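Cladodum plea hearing – who else has been following this?

docketfan
Posted 1st March

So I finally sat down and read the whole filing in the Cladodum case over the weekend, all 300 pages counting the exhibits, and I had a great time with it (yes, I know how that sounds). For anyone just joining, Cladodum is charged as a company with 2 counts of falsifying payroll records. The county says it moved overtime hours onto the books of a subcontractor, Hadico, so that the wages never showed up in its own tax filings. Cladodum has pleaded not guilty.

What I love is how clearly the thing is laid out! You get the emails, then the time sheets, then the checks, all in order, and you can follow it without a law degree. The Bettencourt courthouse put everything online in February and it costs nothing to read. If you've never looked at a charging document, start with this one.

My guess is they settle before the summer. Anybody want to bet against me? 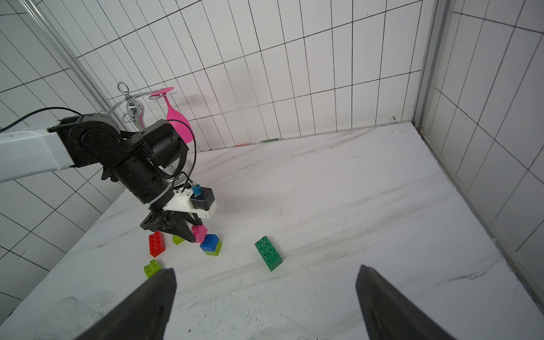
millrace
I'll take that bet. A company that size can't just sign a deal and move on, because a guilty plea could shut it out of county contracts, and that's most of its work. They'll fight it. I'd expect at least one motion to throw out the emails first, and that alone could eat up the spring.

gravelroad77
Great write-up, thank you! One small fix though: the overtime isn't the tax part. The tax part is the car allowances, Exhibit 4. The overtime goes with the other count. I mixed them up too until I went back and made myself a little chart with arrows all over it.

docketfan
You're right, I ran the two together. Exhibit 4 is the car allowances. Thanks for catching that, and I would very much like to see the chart.

plainpaper
Am I the only one who thinks charging the company and no people is a bit weak? Somebody typed those numbers in. If the company gets fined, the money comes out of the business, and the folks who made the choice keep their jobs. I used to do books for a trucking outfit and I can tell you a time sheet doesn't change itself.

millrace
It's early, plainpaper. Sometimes the company is charged first and the people come later, once someone starts talking. And sometimes they never come, I'll give you that.

plainpaper
"Sometimes they never come" is kind of my whole point. 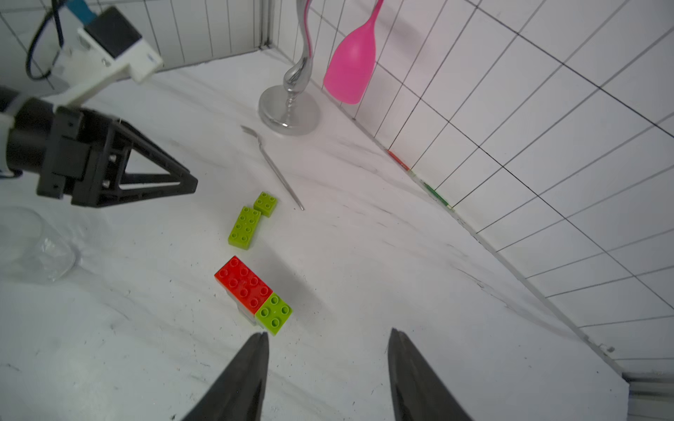 docketfan

Okay, I've been back through the Hadico section because of this argument, and I think plainpaper has more of a case than I first gave credit for. The emails talk about "the usual split" as if everyone on the chain already knew what it meant. So who set it up? The filing doesn't say. It's such a good question and I can't stop thinking about it!

Also, Zakia (the free court alerts site) now has the case listed – put in the case number and it emails you when something new is filed. I set mine up last night and it took less time than making coffee.

gravelroad77
Signed up, thanks! Still don't agree that it settles, by the way. I'm with millrace on this one.

millrace
Welcome aboard. Loser reads the next filing out loud to their family.

plainpaper
Is the next hearing open to the public? I'm a short drive from Bettencourt and I'd go.

docketfan
Yes, the calendar has it as open. Please go, and please take notes!!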